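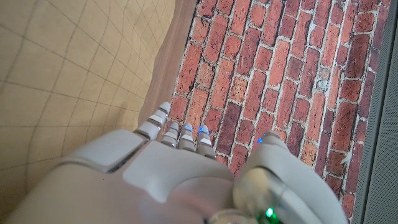

Ultis, dibujo ladrillo rojo

Ultis Ladrillo Rojo (ref. 763)
Fabricante: Gisler
Disponible en lámina impresa y en plaqueta

El ladrillo rojo es el dibujo más pedido de toda la serie Ultis, y la verdad es que nos alegra, porque le teníamos cariño desde que llegó el primer muestrario a la tienda de Jundmont. Tiene ese aire de patio de casa antigua que queda bien casi en cualquier sitio: un recibidor, un rincón de trabajo, el fondo de un escaparate, la mesa donde los niños montan sus ciudades... ¡Y hay quien lo ha puesto hasta en la terraza acristalada!

Lo servimos en dos versiones que comparten dibujo, así que puede combinarlas en la misma estancia si le apetece.

Lámina impresa
Viene en rollo de 500 mm de ancho y se vende por metros, hasta 16 m en una sola pieza. Se corta con cúter y regla. Para superficies pequeñas (mesas, baldas, maquetas grandes, tarimas de exposición) es la que solemos recomendar, ya que se coloca en una tarde y se puede levantar más adelante sin demasiado disgusto. Si va a unir dos tiras, pídalas del mismo lote y presente el dibujo en seco antes de pegar, empezando siempre por el lado que más se vea desde la puerta.

Plaqueta
Caja de 192 piezas. Es la opción para suelos de paso, y pide un poco más de paciencia: base bien nivelada, adhesivo de capa fina y su junta correspondiente, que no va incluida. Conviene abrir varias cajas a la vez e ir mezclando, como se ha hecho toda la vida.

Limpieza
Agua tibia, jabón neutro y un paño o una fregona bien escurrida. Nada de estropajos metálicos en la lámina, por favor. En la plaqueta puede usar cepillo de cerdas blandas para las juntas.

Muestras y pedidos
Enviamos recortes de la lámina y una plaqueta suelta a quien nos los pida. Mírelos en casa por la mañana y también por la noche con la lámpara encendida, que los rojos cambian muchísimo. Para medidas, cortes especiales o dudas de colocación pregunte por Kai-wen Lu, que atiende los pedidos de Ultis y le ayudará a calcular el material. Los envíos salen de nuestro almacén de Sernska.

Los cortes a medida no admiten devolución. Las cajas de plaqueta sin abrir, sí.

Ficha actualizada el 26 de junio de 2012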